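Kindergeschirr-Serie Vellent aus Kunststoff

Produktgruppe: Geschirr für Kindertagesstätten, Mensen und Wohngruppen
Hersteller: Baven
Stand: 13. Juli 2023

Die Serie Vellent umfasst Teller, Schalen und Becher aus durchgefärbtem Kunststoff. Sie ist für den täglichen Einsatz in Einrichtungen mit Gemeinschaftsverpflegung vorgesehen und wird dort sowohl im Gruppenraum als auch in der Ausgabeküche verwendet. Alle Teile sind einzeln nachbestellbar. Farbabweichungen zwischen verschiedenen Fertigungschargen sind möglich und stellen keinen Mangel dar.

Lieferumfang und Ausführungen

Teller, flach, rund, mit leicht erhöhtem Rand
Schale, groß, Füllmenge 660 ml
Schale, klein, Füllmenge 300 ml
Becher, Füllmenge 182 ml, ohne Henkel

Die kleine Schale lässt sich in die große einsetzen. Teller und Becher werden je Farbe in getrennten Beuteln verpackt. Bei Bestellung eines gemischten Satzes erfolgt die Farbzusammenstellung durch das Lager; ein Anspruch auf bestimmte Kombinationen besteht nicht. Einrichtungen, die jeder Gruppe eine eigene Farbe zuordnen, bestellen bitte sortenrein.

Material und Verwendung

Das Geschirr besteht aus Polypropylen ohne Zusatz von Melamin. Es ist für heiße Speisen bis 100 °C geeignet. Die Verwendung im Backofen, auf Kochstellen und unter dem Grill ist nicht zulässig. Das Erwärmen von Speisen in der Mikrowelle ist möglich, sollte bei stark fett- oder zuckerhaltigen Gerichten jedoch unterbleiben, da hierbei örtlich deutlich höhere Temperaturen auftreten.

Stark färbende Lebensmittel wie Tomatensauce, Karotte oder Kurkuma können bei hellen Farbtönen Spuren hinterlassen. Diese beeinträchtigen die Gebrauchstauglichkeit nicht. Schneidearbeiten mit gezahnten Messern sind auf den Tellern zu vermeiden — die Oberfläche wird sonst rau und lässt sich schlechter reinigen.

Reinigung und Lagerung

Sämtliche Teile sind für Haushalts- und Gewerbespülmaschinen geeignet. Becher und Schalen sind mit der Öffnung nach unten einzustellen. Scheuermittel und Stahlwolle dürfen nicht verwendet werden. Vor dem Stapeln muss das Geschirr vollständig getrocknet sein. Für die Aufbewahrung empfiehlt der Hersteller den Korb Vusden, der rund 40 Teile aufnimmt und in gängige Regalsysteme passt.

Teile mit Rissen, ausgebrochenen Kanten oder tiefen Schnittspuren sind auszusondern. Eine Reparatur ist nicht vorgesehen.

Farben

Erhältlich sind Orange, Limettengrün, Hellblau, Mittelblau, Gelb und Violett. Teller, Schalen und Becher können untereinander frei kombiniert werden.

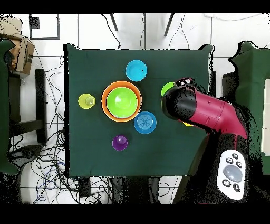 Können einzelne Farben nachbestellt werden, wenn nur Becher fehlen?

Becher werden in allen Farben auch einzeln abgegeben, eine Mindestmenge gilt nicht. Anzugeben sind lediglich die Serie, die Form und der gewünschte Farbton.

Bestellung und Gewährleistung

Bestellungen von Einrichtungen nimmt der Vertrieb Meredith schriftlich entgegen. Ansprechpartnerin für Rahmenverträge und Musterlieferungen ist Suryani Teoh. Muster werden für die Dauer von vier Wochen überlassen und sind anschließend gereinigt zurückzugeben oder zum Listenpreis zu übernehmen.

Es gilt die gesetzliche Gewährleistung. Übliche Gebrauchsspuren, Verfärbungen durch Lebensmittel sowie Schäden durch unsachgemäße Erwärmung sind davon ausgenommen. Transportschäden sind innerhalb von fünf Werktagen nach Anlieferung unter Angabe der Lieferscheinnummer zu melden.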